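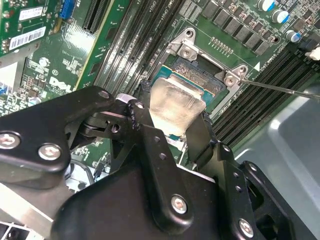
*Dell board with a screwdriver on one of the bracket screws.*

# Get your family photos off the old drives and into one place

I had 3,000 scans and phone pictures spread over dead laptops and shoeboxes of USB sticks, and I can't tell you how good it feels to have them all in one folder tree! A secondhand workstation does the job beautifully, and you can start tonight with whatever machine you own.

## 1. Copy first, sort later

Make one folder called `inbox`. Inside it, make a folder for every source: `blue-usb`, `moms-laptop`, `phone-2`. Copy everything over and leave the originals alone. Don't rename a thing yet (I know, it's tempting).

## 2. Find the doubles

Run a duplicate finder on `inbox` and set it to compare file contents, since names are useless at this stage. Half my pictures were called `IMG_0001` or something close to it. After this pass I was down to 1,645, and it only took an evening.

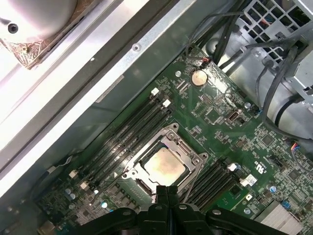 Thumbnails are where a slow computer starts to hurt. Before you build the full library, check how much memory you have, and add more if browsing keeps stalling. Many older workstations give you plenty of room for this: on a board with a bank of four black slots beside the socket and another bank on the other side, look for the white latches at the ends, and check the manual for which slots to fill first. Then let the previews build overnight.

## 3. Name folders by year, then event

I use `1998/05 Lima trip`. If you only know the decade, write `1990s` and move on. You can fix it when an aunt calls!

## 4. Tag people

Start with the five or six faces that show up most. Full names, same spelling every time.

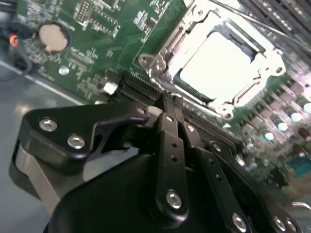 Giuliana Escobar wrote to say that she tags places before people, and that it saved her when two cousins turned out to have the same name. I tried it on the 156 wedding pictures and I'm a convert, so do whichever comes easier.

## 5. Back it up twice

One copy on an external drive in the house, one at somebody else's. Mine lives at Segundo Tello's place, and we swap drives every May. Open a few files on the backup before you put it away, including a video if you have any.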